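### 5.3 Tracking loss near transparent workpieces

The largest group of rejected demonstrations came from a single fault in pose tracking. Of the 2,298 bimanual episodes recorded with the hand-held grippers, 741 were discarded during post-processing, and in 65 percent of those the estimated trajectory of one gripper jumped between consecutive images while the other stayed smooth. The jumps were too large to be hand motion. When such an episode was replayed on the arms before the filter was in place, the left arm drove its fingers into the work surface and tripped the force limit.

We traced the fault to the visual odometry. Large clear parts fill much of the wrist view with reflections of the ceiling lights and with blurred background seen through the material. Features found on these reflections move with the viewpoint but do not correspond to fixed points in the room, and the estimator accepted them as static landmarks. The error was worst when a gripper was held low and close to the part, as in Figure 4, where a clear disc with a black rim takes up most of the upper right of the view. The fiducial marker on the second gripper gave a partial check on relative pose, but only while it faced the observing camera.
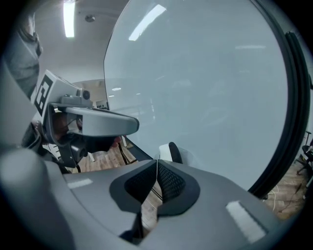 **Figure 4.** View from one hand-held gripper during work near a large transparent disc. The second gripper, with its square marker, is at left.

Lowering the feature threshold made matters worse, as more reflections were admitted. Masking the disc by hand in 30 episodes removed the jumps in all but four, which supports the explanation above – although the masked set is small and was not chosen at random. The replay controller now rejects any trajectory whose commanded speed exceeds the joint limits, a check proposed by Hilkka Mustonen after the February collision. It does not detect slow drift. Episodes with drift still have to be found by comparing the two gripper paths at the moment of grasp, and we have no automatic test for this in the Drivano pipeline.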